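**Planning meeting, August, 4:00 p.m., upstairs room at Anthorpe**

Present: Casimiro Villalobos (chair), Bronwyn Tipoki (notes), two people from the Madigan branch library, three from the school outreach group. Apologies from the Zakitz end, who were stuck on a delivery.

**1. Last minutes**

Accepted with one fix: the bus stop is on the north side of the building.

**2. Report on our visit to the two-arm lab at Prudus**

Bronwyn gave the report, with plenty of interruptions from those of us who went along. Short version: we loved it! We want this as the main stop on the open day, and the Prudus team is happy to have us.

The work is all tabletop work, done by pairs of arms facing each other with everyday things between them: kitchenware, boxes, blocks. Casimiro said he had expected car-factory machines behind a fence and was delighted to find himself looking at a measuring cup. The library people liked that too, as younger kids will know what most of the objects are without being told.

The kitchen items got the most talk, and so did the thin red rod, which was Bronwyn's own favorite (she went back to watch it a second time and missed the coffee). Pictures from the visit, for those who couldn't come: 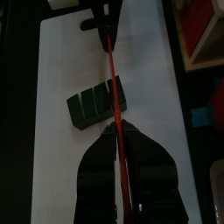
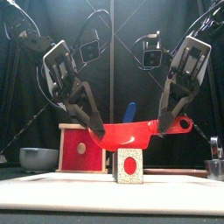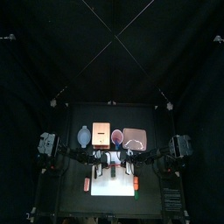
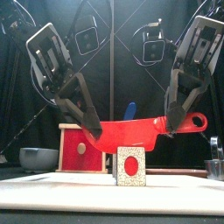

Points raised in discussion:

- Everyone wants visitors to be able to ask questions while the arms are working. Prudus would like a short pause between runs for this, and we agreed. Casimiro will ask how long a reset takes.
- The black cloth around the work area makes it feel like a little theater, which is great, but people at the back will struggle to see. A big screen outside would help a lot. Madigan has one we can borrow.
- One of the school group asked if kids could pick the next object. Prudus said maybe, from a tray they set out ahead of time. Strong support for this around the table!
- Bronwyn would like a "you try it" table next door, with kitchen tongs and a few blocks, so people can feel how tricky it is to lift something with two fingers. Agreed without any debate at all.

**3. Numbers and groups**

Groups of 20, with a new group going in every 45 minutes. The school group thought that was a long slot for the youngest visitors, so those groups will split the time between the lab and the tongs table. Last year's open day brought over 1000 people through the doors and we can't fit all of them into one lab, so the stop needs free timed tickets. Madigan will hand them out at the front desk.

There was a side discussion on whether to hold some tickets back for walk-ups. Left open until we hear from the front desk staff.

**4. Flyers**

Zakitz sent a price by email for 4000 flyers. Fine with the price, less fine with the draft, which has a shiny humanoid on the front that looks nothing like what people will see. Casimiro will ask Prudus if we may use one of their own photos. Wording to stay plain: "Come and watch robot arms at work, and ask us anything."

**5. Getting in and around**

The side entrance at Prudus has a ramp, but the door is heavy and needs someone on it all day. Strollers can be left in the hall. Quiet session in the first slot of the morning, with a smaller group and the screen sound off.

**6. Other business**

Parking was brought up again and moved to the next agenda. The school group would like a teacher handout, one page, and Bronwyn has already started on it.

**Actions**

- Casimiro: reset times, photo permission, reply to Zakitz
- Bronwyn: teacher handout, tongs and blocks for the try-it table
- Madigan: screen, ticket desk, walk-up question
- School group: list of classes that want a morning slot

Meeting closed at 5:20 p.m. Next one is in the same room, same time of day, and the Prudus team will be invited to join.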